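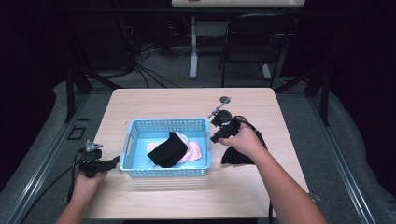
Cesta de plástico perforado con un calcetín negro doblado y otras prendas.

El calcetín es una prenda de punto que cubre el pie y, según el modelo, el tobillo o parte de la pierna. El nombre es un diminutivo de calza, pieza que en la Edad Media vestía la pierna entera y que más tarde se dividió en calzones y medias.

Historia

En Egipto se han hallado calcetines de lana de época romana tardía, con el dedo gordo separado para llevarlos con sandalias. En Europa se tejieron a mano hasta que William Lee presentó en 1589 un telar para medias. El nailon se incorporó a su fabricación en el siglo XX.

Fabricación

La mayoría se teje en máquinas circulares que forman un tubo continuo, con el talón moldeado durante el proceso. La puntera se cierra después mediante costura o remallado. Las fibras habituales son el algodón, la lana, la poliamida y el elastano.

En la localidad de Plovville, la fábrica Devomard llegó a emplear a 191 personas y produjo calcetines de trabajo durante 54 años. Cerró en diciembre de 2012. Parte de su maquinaria se conserva en el museo textil de Skasinstead, catalogada por Rodrigo Garrido.

Tipos

Por su altura se distinguen el invisible o pinqui, el tobillero, el de media caña y el largo, que llega hasta la rodilla.

Véase también: media, leotardo, polaina.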